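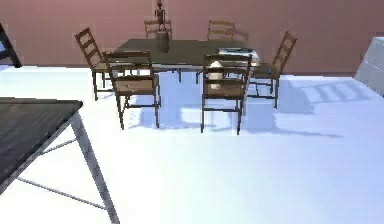 I've been meaning to write about my nan's letters for ages, so settle in with a cup of something because this may take a few posts. She wrote to her sister every week for most of her married life, and when the two of them were gone the whole lot came back to me in a suitcase. For years I told myself I'd read them when I had a proper place to spread them out. A table with six chairs round it, ladder-backs like these, is what I had in my head, one chair for each decade and me shuffling between them. What I've got is a bed and a tea tray, and it's doing fine.

First thing I learned – don't start by reading. I know! It's all you want to do. But my friend Larasati Mandagi, who has done this for her own family, made me promise to put them in order by postmark before I so much as unfolded one. I lasted until the second bundle and then lost an entire evening to a row over a borrowed coat.

The coat, by the way, is never given back. It comes up in letters 3 years apart and my great-aunt is still cross about it the second time.

What I wasn't ready for is how much of it is weather and food. Pages of it. Whether the washing got dried, what the butcher had, how the rhubarb was coming on. I skipped these bits to begin with, looking for the big events, and I'm sorry I did, as she tends to tuck the big events in halfway down. My uncle's birth gets a line and a half between the price of wool and a neighbour's chimney.

Practical things, for those of you who asked. I keep each letter with its envelope and I write on a separate slip, in pencil, never on the letter. Names I don't know go in a notebook. Larasati says to photograph both sides even when the back looks blank, and she was right, there was a whole recipe for ginger loaf on the back of one, very faint.

I made the ginger loaf. It wants less bicarb than she says and it needs 48 hours in the tin before it's at its best. Adi Chong had two slices and asked for the letter, so I've copied it out for him (Adi, it's in the post, I promise).

There's one person I can't place at all. She only ever calls him "Mr K from Graltley" and he turns up every March with seed potatoes and opinions. If anyone reading this has family from that way, and a grandfather who felt strongly about potatoes, please do get in touch, I'd love to know who he was.

Anyway, I've five bundles left and I'm going slowly on purpose now. One letter before bed, weather and all. Last night's was mostly about a leaking gutter and I enjoyed every word of it.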